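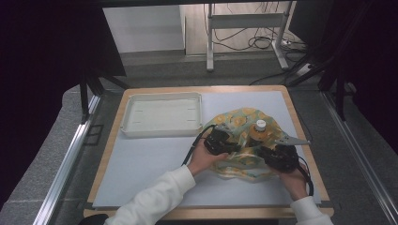 Cloth with a fruit-slice print, on a light gray board.

How to Make Crepe Batter That Doesn't Tear

Most torn crepes come from batter that is too thick or hasn't rested long enough. The recipe we use at Flikum makes 14 thin crepes in a 9-inch pan.

What you need

2 cups all-purpose flour
4 eggs
2 cups whole milk
1/2 cup water
3 tablespoons melted butter, plus more for the pan
1/2 teaspoon salt

Step 1. Mix the batter

Whisk the eggs and salt in a large bowl. Add the flour in three parts, with a splash of milk each time, until you have a smooth paste. Whisk in the rest of the milk, then the water and butter. A few small lumps are fine.

Step 2. Let it rest

Cover the bowl and put it in the fridge for 27 minutes or longer. Overnight works too – the batter will thicken, so stir in a tablespoon or two of water before you cook.

Step 3. Heat the pan

Set a nonstick or well-seasoned pan over medium heat. Wipe it with a little butter on a paper towel. A drop of water should sizzle right away. If the butter browns at once, turn the heat down and wait a minute.

Step 4. Cook

Pour in a scant 1/4 cup of batter and tilt the pan so it runs to the sides. Cook until the edges look dry and lift easily, then loosen with a thin spatula and flip. The second side takes 20 seconds. The first crepe is often uneven, so use it to check the heat.

Storing

Stack the crepes on a plate and let them cool before wrapping. They keep three days in the fridge. To freeze, put wax paper between them and use them within two months. Thaw in the fridge and warm in a dry pan over low heat.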